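Civil matters > Small claims > Hearings and evidence

Can I use a witness statement if the witness cannot come to the small claims hearing?

Posted by Elaheh Nouri

I am the claimant in a small claim in England. The defendant is a removals firm, Drultine. They agreed in writing to move the contents of a two-bedroom flat and store them for 19 days. When the goods came back, a chest of drawers had a split side panel and one drawer runner had been torn out. I am claiming £400, made up of the repair invoice plus a partial refund of the storage charge. I have no lawyer and do not want to pay for one at this value.

My neighbour, Mr Esfahani, was in the hallway when the chest was carried in. He saw the damage before the crew had left and heard one of them say it had been dropped at the depot. He has written and signed a statement of one page. He will be abroad on the hearing date and cannot travel back.

The directions say that all documents, including witness statements, must reach the court and the other side no later than 14 days before the hearing. They say nothing about a witness who does not attend. Drultine's defence is that the damage was there before collection. They refer to a condition sheet which I did not sign.

Will the judge read the statement at all? And does the remark he overheard count for anything, given that I cannot name the person who made it?

Plarkwood

The judge can read it. The strict rules of evidence do not apply on the small claims track, see CPR 27.8, so a written statement is not shut out merely because its maker is absent. What changes is the weight. Drultine cannot put questions to him, and the judge may prefer live evidence on any point where the two conflict.

Check these points before you send it:

The statement should end with a statement of truth, signed and dated by him. If the present version lacks one, have him sign a fresh copy before he leaves.

It should keep what he saw apart from what he heard. The split panel is direct observation. The remark is hearsay and should be set out in the words used, as near as he can recall them, with a description of the speaker and where he was standing.

It should say why he cannot attend. A short covering letter with the booking confirmation is useful – it shows the absence is not a matter of choice.

Send it to the court and to Drultine by the date in the directions and keep proof of posting. Late service is a more common reason for a statement being ignored than hearsay is.

You could also write to the court and ask whether he may attend by telephone. It is in the judge's discretion. Ask early and copy in the other side.

On the condition sheet, your own statement should say plainly that you were not shown it and did not sign it. Ask them in writing who completed it and when. If they bring no one to the hearing who was present at collection, their sheet has the same weakness as your neighbour's statement, and you can say so.

Sindutum

Had one of these in January, 5 pages of statement from a bloke who never turned up. Judge read it and I won. Just send it in, they are quite relaxed. Mine was a boundary fence though, and the other side did not come either, so it may not be the same.

Also take 3 copies of everything. The court had lost my bundle.

Elaheh Nouri

Thank you both. He has signed a new version with the statement of truth and the remark in its own paragraph. I have written to the court on the telephone point – no reply yet.
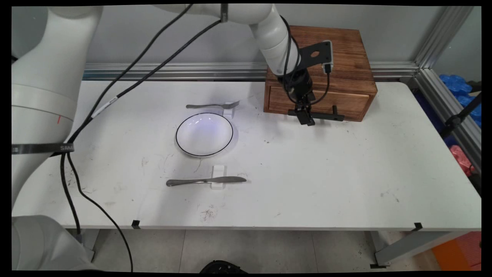

Page last changed: June 2019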